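Kerekes Hartschalenkoffer für Familien, Handgepäckgröße

Wer mit Kindern verreist, weiß ja, wie das geht: Der Koffer ist endlich zu, alle haben schon die Schuhe an, und dann muss doch noch ein Kuscheltier mit! Genau für solche Vormittage haben wir bei Galtine unseren kleinen Kerekes ins Sortiment genommen, und wir mögen ihn inzwischen richtig gern.
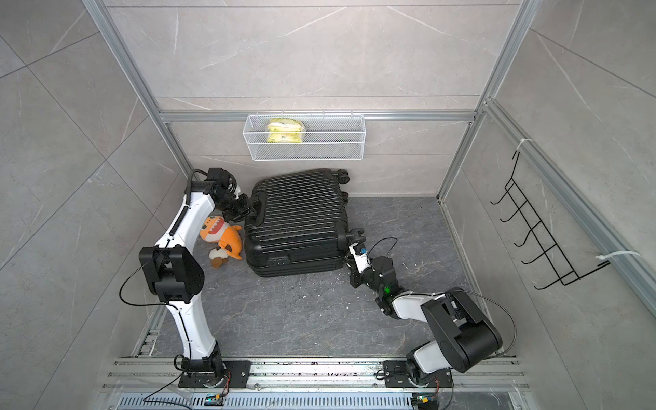
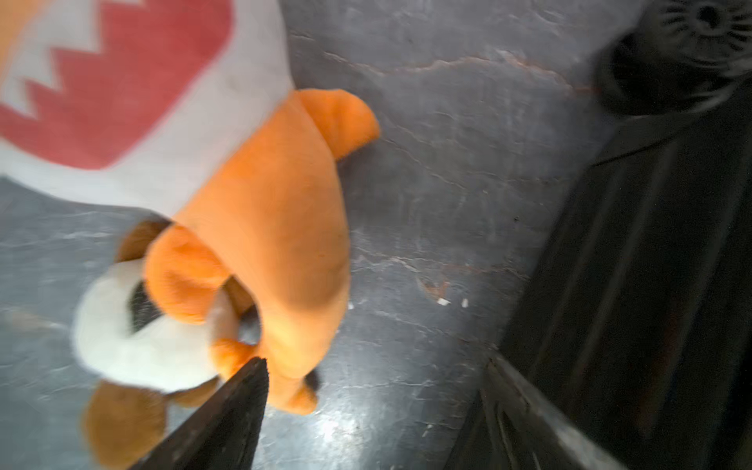

Lesezeit: 1 Minute · Koffer & Reisegepäck

Innen gibt es ein Netzfach, zwei Kreuzgurte und eine herausnehmbare Wäschetasche (die darf bei 30 Grad in die Maschine, wir haben es zu Hause ausprobiert). Für ein langes Wochenende reicht der Platz gut, und wer sparsam packt, kommt damit auch 11 Tage durch den Sommer.

Unser Tipp aus dem Laden in Drandville: Schweres nach unten zu den Rollen, Weiches obenauf, und das Lieblingstier ganz zum Schluss, damit es abends im Hotel gleich griffbereit ist.

Garantie: 3 Jahre
Rückgabe: 14 Tage
Passend dazu: Kofferanhänger und Packwürfel von Undale

Ersatzrollen bestellen wir gern für Sie mit, einfach bei der Bestellung kurz dazuschreiben.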